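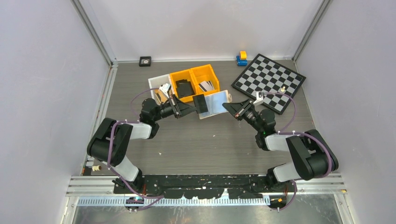

Photo: Helge Vik / Rosten

Rosten > Workshop and Hobby > Small Storage

Sorting a games and hobby table

A table that gets used for board games one evening and small repairs the next fills up quickly. Loose pieces go missing first, then the flat things: score pads, cards, cables, the pouch somebody put down next to the chessboard. The steps below take less than an hour for a normal-size table.

Put open bins in a row along the back. Three is enough for most tables. Bins in different colors, such as white and orange-yellow, are easier to tell apart than labels. Set them side by side so they don't slide around, and leave the front of the table free for working.

Keep one kind of thing in each bin. Small pieces go in one, tools in the next. The last can take whatever has no home yet – empty it every 9 days or it turns into a junk drawer.

Use flat pouches for flat things. A pouch with a see-through section saves opening it to check. If it has two panels, put the thing you use most on the side you open first. Hold it by both ends when you load it, slide the item in flat, and don't force a thick one. Seams split at the corners.

Store the chessboard flat, away from radiators. Boards leaned against a wall can warp over a summer, and I lost one that way in August.

Wipe the tabletop before anything goes back. A damp cloth is fine on most wood-grain finishes – dry it straight after, especially along the rear edge where crumbs collect.

Related
Cleaning felt-bottomed game pieces
Drawer dividers from scrap card
What to do with spare cables

We use cookies to remember your settings. Accept | Manage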